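HOSP 201: Food Cost and Kitchen Math
Unit 11 handout: Yield
Instructor: Faith Mfinanga

Read this before lab. I will know if you didn't, because you will order too few carrots.

What yield means

As-purchased weight (AP) is what the supplier bills you for. Edible portion weight (EP) is what you can put on a plate. The gap between them is peel, core, bone, stem and whatever the new hire dropped. Yield percent is EP divided by AP, times 100.

Say Maldale, our practice hotel, buys a melon weighing 800 grams. After trimming we have 520 grams of fruit. 520 / 800 = 0.65, so the yield is 65 percent. The invoice, you will notice, does not offer a discount on rind.

Two mistakes I grade every term

1. Multiplying when you should divide. To find how much to buy, take the EP you need and divide by the yield. If your order comes out smaller than your recipe, you have discovered weightless peel and should publish.

2. Using somebody else's number. The yield table in the back of the book was made with a sharp knife and a patient cook. You have the lab knives. Weigh your own trim, write it down, and use that.

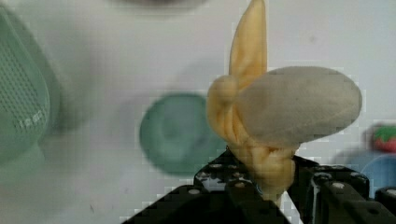
Cost per edible gram

Divide the AP price by the EP weight. If the melon costs $2.60, each edible gram costs half a cent. Dividing by the AP weight gives you a lower and much more cheerful figure, and restaurants have closed on it.

Trim with a second life (bones, herb stems, clean peelings) can be credited against the main item, but only if it gets used. Stock you meant to make is worth zero.

For next time

Finish the Maldale brunch sheet, both columns. Show units on every line. Answers in "pieces" will be returned, as pieces come in all sizes and I have seen yours. Bring a calculator that is not also your phone.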